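The kit from Farna came in July, in a box so light that Marcelino Furtado shook it to be sure there was something inside. Two grippers, one for each hand, 1595 for the pair. He had spent more on worse things -- the bread machine, for one.

He read the booklet standing up. Squeeze the handle, the jaws close. Let go, they open. Do a chore slowly, and the arm you buy later will learn it from you. What a thing! He was 62 kinds of happy and hadn't touched a sock yet.

By four o'clock he was in the bedroom, working over the flowered cloth with the red bin beside it, talking to himself the whole time. 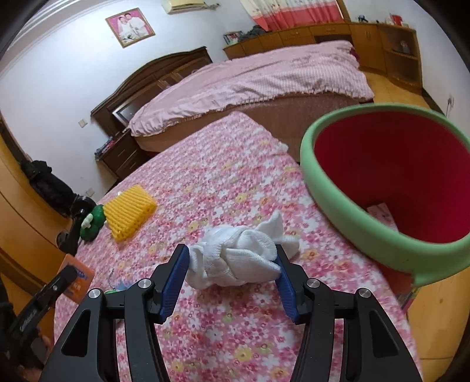 The white knit between the blue pads, with the bed behind.

"You've got it by the belly," his sister called from the hall. "Get it by the cuff."

"It likes the belly!"

The ribbed pads were the best part, he decided. They gave a little, the way a thumb does. The old Wada set he'd tried at the Clivus shop had pinched so hard he wouldn't have trusted it with a potato.

His left hand was still slow. He had promised himself 20 tries before supper, and he was already planning the kitchen -- spoons first, then lids, then maybe an egg.

"Are you coming to eat?" she called.

"Two more," he said, and squeezed.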